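February, gripper bench, started 8:40 in the morning

Picking up from where Nermin and I left it. The question is still whether the blue printed two-finger gripper can replace the Hostano parallel one on the short arm, or whether I've just talked myself into it because I like it (I do like it!). Nurhan wants an answer before she orders more of anything.

Ran the Hostano first so I'd have something to compare against while I was still awake. Same white box, same spot, 40 grabs from the side. It dropped two, both early, and then I turned the closing speed down and it behaved itself for the rest. It's a boring gripper and I mean that as a compliment. The only thing I hold against it is the weight, because the wrist sags when the arm is stretched out and then every approach comes in low.

Swapped to the blue one after coffee. The swap took 15 minutes, mostly me hunting for the short screws, which Oğuzhan had put in the drawer marked long screws. Reloaded the old controller settings, forgot the new finger length, closed on thin air twice, fixed it.

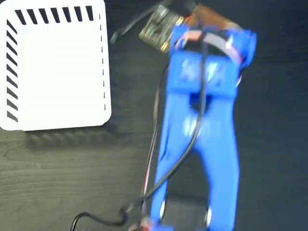
First 10 runs with the blue gripper were at slow speed and it dropped none of them. Then I went up to the speed we'd really use and things got more interesting. The wrist camera on this rig has always been slow to catch up, and with the arm smeared like that in the picture you can see what it's dealing with – the box is perfectly sharp, stripes and all, and the fingers are mush. Finding the box isn't the trouble, then. Knowing where the fingertips are while they're moving is. Shorter exposure and more light is the obvious thing to try, and Gönül has a lamp she says I can have if I bring it back this time.

Cable routing is my other gripe. I ran the black cable down through the opening in the bracket and along the inside of the left finger, then let the slack go out to the left across the table. Fine for straight moves. When I rotated the wrist it tugged, and I could hear the finger click every time it came back around. The thin red and brown wires have more give in them but I don't love how they hang either. I want a clip on the outside of the finger and a proper loop up top before anybody does a long run with it.

Grip itself is good, better than I expected from printed fingers. There's a bit of play side to side if you wiggle them by hand with the power off, and I couldn't feel any difference between the left and the right. Tried a strip of the Illine rubber on the tips for the last few runs and it held the box tilted, which the bare plastic wouldn't do. The glue is rubbish though, one strip had already started to peel when I took it off.

Where I've landed for now: blue one for light stuff, keep the Hostano on the shelf for the heavy parts, and don't decide about the camera until the exposure test is done. Hacer thinks we should skip the test and borrow the faster camera from Veldale. Maybe. I'd like to see what the lamp does first.

To do:
Print the cable clip, two sizes
Ask Nermin which settings file she used on the old wrist
Different glue for the rubber
Put the short screws in the drawer marked short screws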